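Restau mailing list - Re: old Dell tower, what order?

Jairo Quintero wrote:
> Memory first or processor first? And where do I put
> the hard drive in the meantime?

Hello Jairo, and what a nice question to find over my morning tea. I always start with the case flat on its side, all the bits in a tray to the left.
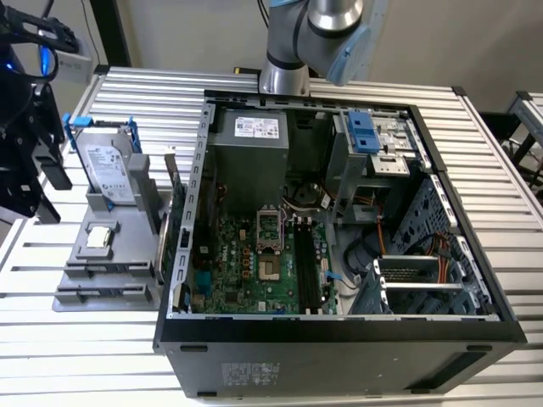
Processor first for me, while there's plenty of room for your fingers. Leave the drive standing in its blue rails until the end - it's quite happy there.

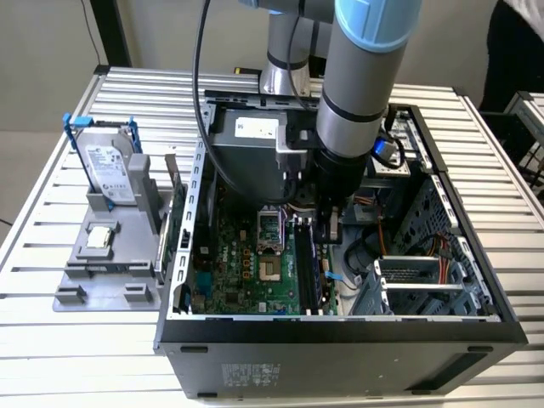

I do know people who put the memory in before the processor, and I've never heard them complain. Do check the socket pins under a good lamp, though.
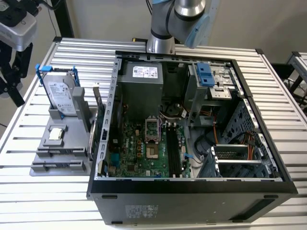
Still to sort out:
- thermal paste (I have 4 tubes, do take one)
- a spare SATA cable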